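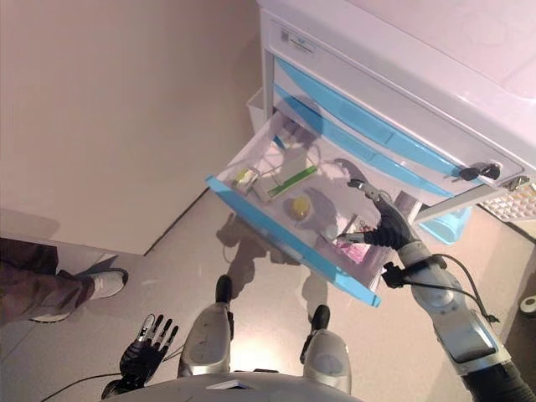 6. Setting up the drawer station

The drawer station is the second of the two stations in the Plellberg ward cell, and it has to be set up again each time the cart is moved, restocked or swapped for another. Set the cart on a hard, level floor and leave the robot enough room to stand with both feet flat while one arm reaches down into an open drawer. The drawer in use is pulled out over the floor in front of the robot, and the drawers above it stay closed, with their light-blue handle strips clear of the forearm and its cable loops. Bins can stay beside the cart as long as they do not block the drawer or the feet.

This section applies to software release 2 of the Inon controller. For older releases, see the Drevuvari supplement.

6.1 Before you start

You will need the cart key, the tape gauge from the tool roll, the pendant and a second person. The second person stands to the side of the robot, never between the robot and the cart, and holds the stop button for the whole procedure.

CAUTION: Do not stand or kneel under the arm while the motors are on. The arm can drop up to 20 mm when the brakes release.

6.2 Placing the cart

1. Switch the motors off at the pendant and wait for the status light to stop blinking.
2. Roll the cart to the floor marks. If there are no floor marks, place the cart 300 mm from the robot's toes, measured from the front panel with all drawers closed.
3. Lock all casters. Push the cart from the side. It should not roll.
4. Unlock the drawers. If the key stays in the lock, turn it so the bow lies flat against the panel.
5. Pull the working drawer out until it reaches the stop. Check that its rim does not touch either foot.
6. Pick up anything loose on the floor within reach of the feet, including packaging and rolls of tape.

Note: Glossy tile reflects ceiling lights into the head camera. If the pendant shows the message "low contrast, lower field," dim the light directly over the cart or turn the cart a few degrees. Do not lay paper or mats on the floor to cut the glare. The feet can slip on them.

6.3 Checking the hand and cables

1. With the motors still off, open and close each finger by hand. Movement should be smooth through the full range.
2. Follow the cables along the wrist and forearm. They should form an open loop at the wrist and then lie along the housing. A cable that is pulled straight when the wrist bends needs more slack.
3. Lower the hand into the open drawer by hand and move it to each corner. Watch the cable loops as you do this. They must not catch on the drawer rim or the handle strip above.
4. If a loop catches, open the clip on the forearm, slide the cable back toward the elbow and close the clip again. Repeat step 3.
5. Check any cable that runs across the floor. Route it behind the feet and tape it down.

6.4 Teaching the drawer

1. Clear the drawer. Loose wires and cords are the most common cause of a failed teach, so take these out first.
2. Switch the motors on. Choose Stations, then Drawer, then Teach.
3. Guide the right hand to the near left corner of the drawer floor and press Set. Repeat for the other three corners in the order shown on the pendant.
4. Guide the hand to the top of the rim and press Set. The controller uses this point as the lowest height for moving sideways.
5. Press Finish. The robot raises the arm and returns to its standing pose.

CAUTION: Keep the left hand in its parked position, hanging beside the body, while you teach the right. If it drifts forward, stop and park it again before going on.

6.5 Test run

1. Put the supplies back in the drawer. Begin with small boxes and soft packages, and leave a finger's width between them.
2. Set the speed to 38 percent and choose Reach Only. The hand hovers over each item without closing.
3. Watch the fingertips. They should stay above the items and inside the rim.
4. If the hand stops short or leans to one side, teach the corners again. Do not correct the error with the offset setting, which also changes the bench station.
5. When Reach Only runs through without a stop, choose Full Cycle at the same speed.

Record the result on the station sheet and keep it with the cart. If the same drawer fails its test run after a second teach, lock out the station and contact Arnardóttir service.

Section revised 2021-02-23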